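[watham-control] Re: Two-arm hold on small furniture: width limit and cloth cover

From: Olatunji software maintenance group
To: watham-control list
In reply to: Brimside integration office

Members of the list are thanked for their patience while ticket 322 was under review. The position of the maintenance group is set out after the original message, which is repeated in full for those who joined in June.

----- Original message -----

The Brimside office wishes to report a difficulty with the two-arm planner in its present form. When a light object is to be held from both sides, the planner treats each arm as a separate task and joins the two paths only at the point of contact. In our trials the second arm reached its contact point up to 233 milliseconds after the first. With a heavy object this is of little concern. A child's chair is pushed sideways by the first arm, and the second then closes on a place where the chair no longer is.

We would further ask for guidance on cloth. The perception module fits a box to whatever it sees, and a blanket or garment lying over a seat is taken to be part of the seat. The box is then too wide, and the grippers stop short. We have been adding a margin by hand in the Flastix configuration file and do not regard this as a sound arrangement.

Could the group confirm whether either matter will be addressed before the next release?

Brimside integration office

----- End of original message -----

On the first point, the report is accepted. The planner will in future give both arms a shared clock from the start of the approach, and neither arm will be allowed to make its final closing movement until both have reported that they are in place. The waiting position is set by a new value, hold_standoff, which is given in millimetres and has a default of 66. Sites which have written their own approach routine should read the notes in the Watham repository before updating, as the older call will be withdrawn.

On the second point, the group is able to offer a partial remedy only. The box fit will be replaced by a two-layer estimate, in which soft material is marked separately from the rigid body wherever the depth data allow. Where they do not, the module will return a single box as before, together with a warning. The planner will then close at reduced speed and rely on the force reading at the gripper to find the true edge. Hand-set margins in the Flastix file should be removed when the new version is installed, since they would otherwise be applied twice.

Both changes are planned for build 103. The following matters remain open, and comments are invited:

1. Whether the warning should stop the task or merely be recorded in the log.
2. Whether the contact points should be kept below the seat cushion by rule, or left to the planner.
3. How a strong light behind the object should be treated when confidence in the depth data is worked out.

Replies should go to the list and should quote the ticket number in the subject line. Log files should be placed in the Watham shared folder and should not be attached.

Olatunji software maintenance group 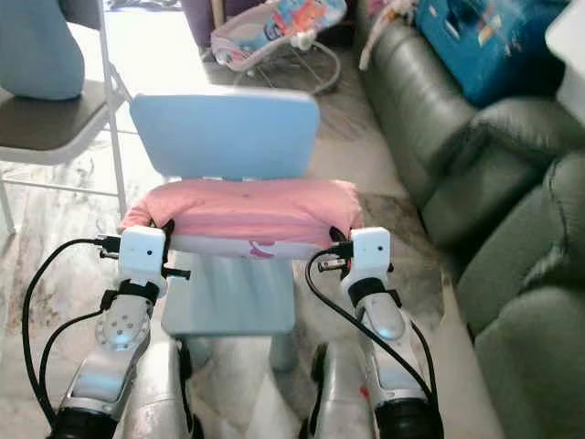

watham-control, Vol. 3, Issue 12

Two-arm hold on a child-sized chair, with a gripper at each side just below the seat cushion and a folded pink cloth over the front. See ticket 322, open matters 2 and 3.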